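The second life of the office computer

Every January, a lot of offices buy new computers. The budget has been signed off, the old lease has run out, and a van turns up with a pallet of flat brown boxes. Within a week the new machines are on the desks. The old ones go somewhere else, and very few of the people who used them ever find out where.

For the past few months I have been trying to follow them. I began with my own old desktop, a black tower that sat under my desk for the best part of a decade and warmed my left shin every winter. It was slow by the end. It took so long to start that I used to switch it on and then go and make tea. When it was collected I signed a form, and the form had the name of a firm on it, and I rang the firm.

The firm was called Jimine, and it does not take computers apart. It collects them. Its drivers visit offices, schools and surgeries across three counties, and what they pick up is weighed, logged and taken to a depot in Sandum, a small town with a railway line on one side and a reservoir on the other. From there it is sold on in lots. Some lots are described as tested and some as untested, and the difference in price between the two is most of the business.

I spent a morning at the depot. It was cold and well lit and there was a radio on somewhere. Monitors were stacked on one side, laptops in cages in the middle, and towers along the back wall, on shelving that went up to the roof. A buyer in a padded jacket was walking along with a torch, looking at the stickers. He told me he could usually tell what was inside from the model number and the sort of office it came from. Accountants, he said, look after things. Anything out of a workshop he left alone.

What he was after was memory. A good part of the second-hand computer trade rests on the fact that a machine can be worth less whole than in pieces. A tower might fetch very little as a working computer, and a buyer has to pay to ship it, which costs a lot for something that heavy. The memory inside can be posted in a padded envelope. So can the processor, if it is packed properly. The case, which is most of the weight, is worth only its price as scrap steel.

That sum changes from month to month. When new memory is dear, old memory goes up with it, and towers that have sat on a shelf since the summer suddenly move. When it falls, they sit there again. The buyer had been doing this for 18 years and said he had never once guessed it right two years running.

From Sandum I followed a lot of 200 towers to a workshop on the edge of an industrial estate, run by a firm called Cheng. It shares a building with a tile showroom. The people there strip desktops for parts in the mornings and build refurbished ones in the afternoons, and the two jobs are kept strictly apart after an incident with a box of screws that I was told about twice.

Opening a desktop is easy to learn. Most office machines made in the past fifteen years were designed so that a technician could get into them quickly, and the side panel comes off with a latch or a couple of screws. Lay the thing down on its side and all of it is in front of you. The big square part in the corner is the power supply. The flat green or blue sheet is the motherboard, which everything else plugs into. The processor is usually hidden beneath a fan and a block of metal that draws the heat away, and you only see it once those have been lifted off.
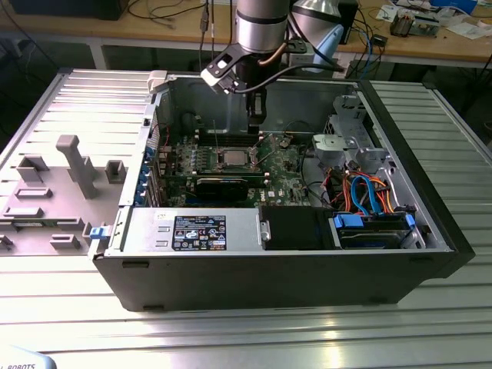
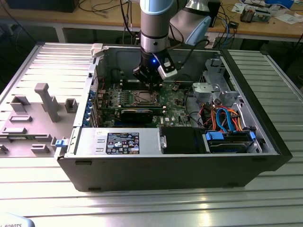
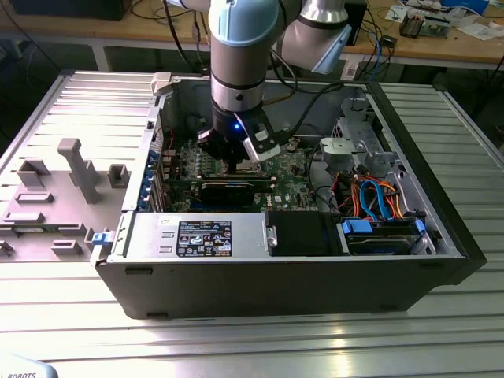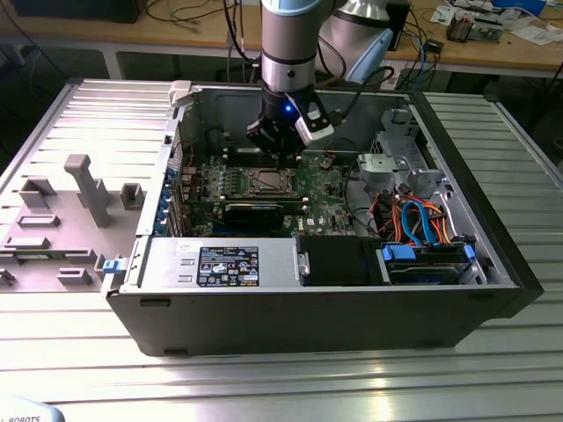

Tower cases on their sides with the panels off.

The memory comes out first. There is a clip at the end of each slot, you press it, and the stick rises a little and can be pulled free. Then any cards, then the drives, then the cables. The processor is left until late on. On many boards the pins are in the socket and not on the chip, and they are as fine as hairs. Drop something on them and the board is finished. New starters at Cheng spend their first days on boards that are already dead.

The drives are a separate matter. They hold whatever the last owner left on them, and nearly every office I spoke to said this was what worried them most about getting rid of equipment. It should be. A drive that has been emptied in the ordinary way, by dragging files to the bin, can often be read again by somebody with free software and a spare evening. A proper wipe writes over the whole thing and produces a report. Some customers want more than that and pay to have their drives shredded, and the shredder at Cheng makes a noise like gravel going down a chute.

I asked whether people at home should be worried too. The answer was that they should be a bit worried and mostly are not. Household computers arrive with tax letters on them, scans of passports, and years and years of photographs. The workshop does not look, but it cannot help knowing. A sign over the wiping station says that anything found is to be left alone.

If you have an old computer in a cupboard, and surveys of friends suggest that you do, the advice is fairly simple. Copy off what you want to keep. Sign out of everything, including the office software, as some licences will count the old machine against you for ever. Then wipe the drive using the maker's own reset tool, choosing the option that cleans it fully, or take the drive out and keep it in a drawer. It is small and it will not bother you. The rest can go to a repair charity, a school scheme or the council tip, in that order of usefulness.

Do not wait too long. This was the one point on which everyone agreed. A five-year-old computer is useful to somebody. A twelve-year-old one is useful for its screws. The years in the cupboard are the ones in which most of the value disappears, and they do the owner no good either.

What cannot be sold for parts goes to a processor, and here the trail gets harder to follow. I visited one plant, outside the port of Custa, where the smell reaches the car park. Whole cases go up a belt and through a set of hammers. Magnets take the steel. A second machine throws the aluminium one way and the plastic another. The circuit boards are picked out by hand before any of this, as they contain copper and a very small amount of gold, and they are bagged and sent abroad to a smelter.

The plant manager was proud of how much was recovered and frank about what was not. Mixed plastic is the trouble. It comes in too many kinds, much of it has been treated so that it does not catch fire, and there is little anyone can make from it. Some is burned for heat. He thought the manufacturers could sort that out quite quickly if they were made to, by agreeing on fewer plastics and marking them clearly.

There have been attempts to make them. Rules on repair have been tightened for washing machines and televisions, and campaigners would like the same for computers, with spare parts kept on sale for longer and software updates that carry on until the hardware gives up. That last part matters a good deal. Plenty of the towers on the shelves in Sandum had nothing wrong with them. They had reached the point where the operating system would no longer be updated, and an office cannot keep using a machine like that on a network with its customers' details on it.

Some of those do find homes. At Cheng they are loaded with a free operating system and sold to people who want something for letters, email and the news. Two went to a parish office while I was there. The man who collected them put them on the back seat of his car and fastened the seat belts over them - it was a bumpy road, he said.

I never did find my own. Jimine could tell me the day it was weighed in and the lot it was put into, and that the lot had been sold as untested. After that the records belong to somebody else. It may be running in a back bedroom with new memory in it, or it may have gone up the belt at Custa. My new computer sits on top of the desk and gives off no heat at all, and I have had to buy a pair of thicker socks.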